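Robot club update, quick one bc I have a lab report to finish

So June is nearly over and our sim entry is still not done. We're the Hikitz team this year (last year we were Lilell, long story, the logo was bad). The task sounds easy. Arm, table, blue block, black mat. Grasp the block, score points. Then they put clutter on the table to mess with your vision code.

Ran 900 episodes overnight on the club machine. Woke up to a full disk. Deleted old logs, started over, got 2,759 by dinner. Most of the failures are the same thing, fingers close too early and clip the top of the block. Changed the approach height. Better. Then changed it again and made it worse, so back to the first one.

Also the shadows!! We turned them on for realism and the detector fell apart. Spent an entire evening on that. 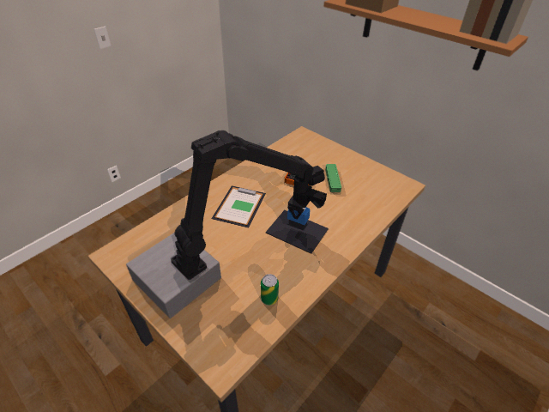
Anyway the wrist angle is next. I think we're off by 2 degrees somewhere in the config but I can't find were. If you did the Hestcombe round before and remember how the gripper offset works, please comment, the docs are one paragraph and its not a good paragraph.

36 hours till the upload closes. Buying snacks now. More after we submit, if I'm awake.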